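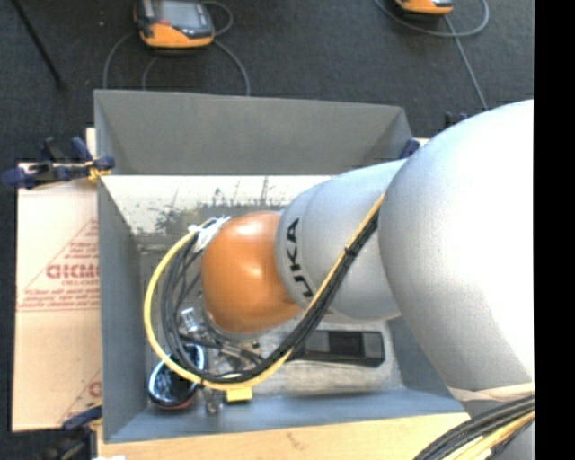 Notebook, 30 December 2019 – audiobook narration, Mosoti essays

Read-through of chapter 3 finished. Elibariki Ogola is reading his own text, which helps the timing of the jokes and hurts the consistency. He drops his voice at the end of every long sentence. Lost two paragraphs to it and will ask for pickups.

Signal chain
Samora preamp, gain at 25. Gorkel booth, door seal replaced. Noise floor acceptable with the ventilation off, not with it on. Sessions limited to 20 minutes for that reason, then the door is opened.

Text against audio
Marked-up copy compared with the recording, line by line. Differences:
– "my uncle's funeral" read as "the funeral". Changes the sense of the next page. Redo.
– Footnote on the bus strike skipped. The author wants it out of the audio version. Needs a yes from the editor at Clenance before I close the gap.
– Parenthesis in the dentist essay read as a separate sentence. Better than the print. Keep.

Editing
Breaths lowered, none removed. The test version with breaths removed made the comic passages sound read off a card. Pauses before punch lines left as performed, including the long one in the airport essay, which I had first taken for a page turn. Paragraph spacing is still too even in chapter 2 – I had used a fixed value there and should go back to what he recorded.

Open
Pronunciation list for the place names in the last essay. Author to send.
Decide whether the epigraph is read by him or left out.
Chapter 1 pickups have a brighter tone than the original takes. Suspect mic distance. Tape mark on the booth floor before the next session.
Full proof listen in February, on small speakers as well as headphones.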